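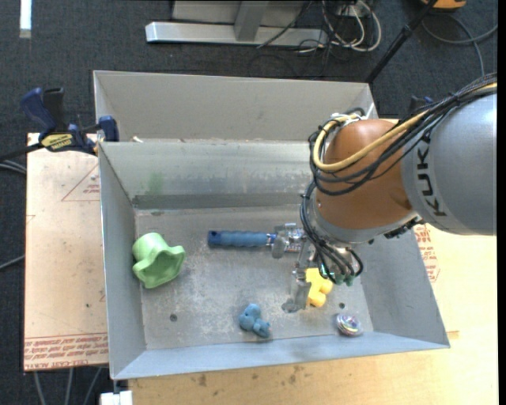
Gokell 384 Sheet-Metal Bin, Grey

Home / Storage and Handling / Open Bins / Gokell 384

Item no. 1722
Sold individually
Usually leaves the warehouse in two business days

The Gokell 384 is an open-topped grey metal bin for loose parts, hand tools, returns, toys, shop offcuts and anything else that needs to sit in one place until somebody sorts it. It has a flat floor and plain side walls, with no dividers or inserts to work around. Small items stay where you can see them and reach them from above.

We have carried the 384 since the older Dreda bin was dropped from the catalogue. The two share the same footprint, so a Dreda stand will take a Gokell bin without modification. The walls on the Gokell are a little heavier and the top edge is folded over, which makes it easier on the forearms.

Specifications

Inside length: 93 cm
Inside width: 90 cm
Material: sheet metal
Colour: grey
Lid: sold separately
Assembly: none required

Finish and wear

The grey finish is a working finish. The floor will pick up pale scratches, scuffs and small dark marks once metal tools start going in and out, and worn patches show up first where things get dragged. None of this affects the strength of the bin. If appearance matters — a showroom, a school display, a front counter — order the rubber floor mat at the same time. The mat also cuts the noise considerably.

Touch-up paint is available in a matching grey. Wipe the area with a degreaser and let it dry before painting.

Choosing between the 384 and the Trummer

Customers often ask about the Trummer bin on the next page. The Trummer is deeper and has a drop-down front, so it suits bulky stock. The 384 is the better choice for mixed small goods, where a screwdriver, a plastic cup and a ball might all end up in the same bin and you don't want to dig for any of them. Both fit the Horkov rolling base.

Cleaning

Vacuum or brush out grit before wiping. Warm water and mild detergent will handle most grime. Dry the corners with a cloth, as water left along the floor seam will eventually mark the metal. Don't use steel wool or chlorinated cleaners.

Accessories

Rubber floor mat, black
Flat lid with two handles
Horkov rolling base, four locking casters
Fixed stand, bench height
Touch-up paint, grey, small tin

Delivery and returns

The bin ships fully formed on a skid and can't be sent by parcel post. Please make sure there is someone at the address to help unload, or ask for tailgate service when you order. Check the corners and side walls before signing and write any dents on the delivery slip.

Unused bins can be returned within 90 days. Return freight is at the customer's expense unless the bin was damaged on arrival or we sent the wrong item.

For quantity pricing, or to ask about other sizes and colours, contact Wanda Quintanilla at the order desk and quote item 1722.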